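King-fai Mok
Bench rules for our two-arm cell at Skondirwood, as a thread. We rewrote them in February and I keep getting asked for a copy, so I'm putting the lot up. They cover the bottle sorting job only. The tray work has its own sheet.

King-fai Mok
Some background first. The old sheet ran to 40 lines and had been added to by everyone who ever used the bench. Two of the lines contradicted each other on who resets an arm after a stop. The new one is a single side of paper.

King-fai Mok
Before power. Walk your hand along the cables from the wrist back to the base, both arms. You want slack at the elbow and no rubbing on the metal edge. Replace a worn tie now. Don't leave it for the next shift.

King-fai Mok
Check the base plate screws by hand with the short driver. Don't trust a look. If one turns, stop and write it in the book before you tighten it, so that we know which one it was.

King-fai Mok
Fingers. Tips get wiped with a dry cloth at the start of each run and looked at for chips. Both fingers on a hand get changed together, even if only one is damaged. A mismatched pair will hold a bottle crooked and you'll spend the afternoon blaming the software.

King-fai Mok
Table. Anything that isn't in the job comes off it: pens, tape, your phone, the cap you were going to find the bottle for. Stains are fine to leave if they won't shift with a damp cloth, but mark them on the table plan. The vision model from Skurnitz has been caught out by a mark before now.

King-fai Mok
Loading. Basket towards the back, inside reach of both arms. Bottles go down on their sides with a gap between them wide enough for an open gripper. Caps on. Mix the directions they point in.

King-fai Mok
Bottle job, wrist view and bench view: 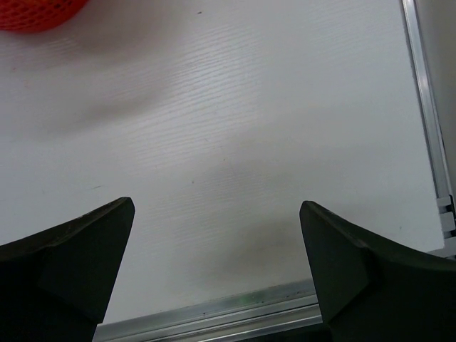
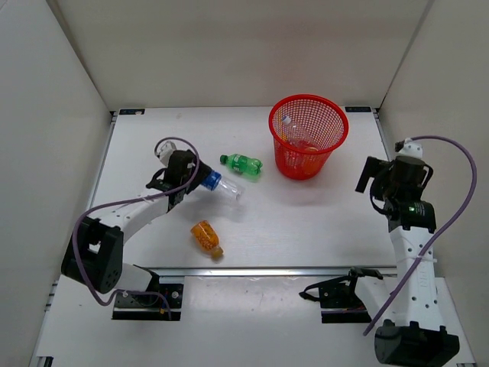

King-fai Mok
RULES WHILE IT IS RUNNING

King-fai Mok
1. One arm reaches into the basket at a time. The other one waits on its own side until the first is clear of the rim. This is set in the program, but the operator watches for it as well and stops the run if it's broken.

King-fai Mok
2. Hands stay behind the front rail. If a bottle rolls, let it roll. Pause both arms, wait for the pause to show on the screen, then reach in. Pausing one arm doesn't count.

King-fai Mok
3. A failed grip gets 5 tries and then the run is stopped and logged. We used to allow more and all it did was scuff the table and squash the thin bottles.

King-fai Mok
4. Squashed bottles come out of the set. They can go in the recycling, they can't go back in the crate. Same for any bottle with a split cap or a label hanging off.

King-fai Mok
5. The person at the screen is in charge of the bench. If somebody else wants a run stopped they say "stop" and it gets stopped, no discussion until afterwards.

King-fai Mok
6. Log every stop, including the ones you think were your own fault. Time, arm (left or right as seen from the screen), what was in the gripper, what you did next. Four short entries. Nobody marks your spelling.

King-fai Mok
7. At the end, park both arms, power down, empty the basket, sign the book. The basket gets left empty overnight. Ko found it full three mornings running and the first test of the day was thrown out each time.

King-fai Mok
Someone at Kirnus asked if these replace the risk assessment. No. The assessment is a separate document and you read that one before you're let near the bench. This is the day-to-day sheet that hangs next to the screen.

King-fai Mok
Also asked: why no rule on speed. Speed is locked at the lower setting for this job and operators can't change it. If that ever changes there will be a rule.

King-fai Mok
Still open: how long a break the operator should get from the screen. Currently it's every 40 minutes, which most people think is too long. If your site has settled on a figure I'd like to know what it is and how you got there.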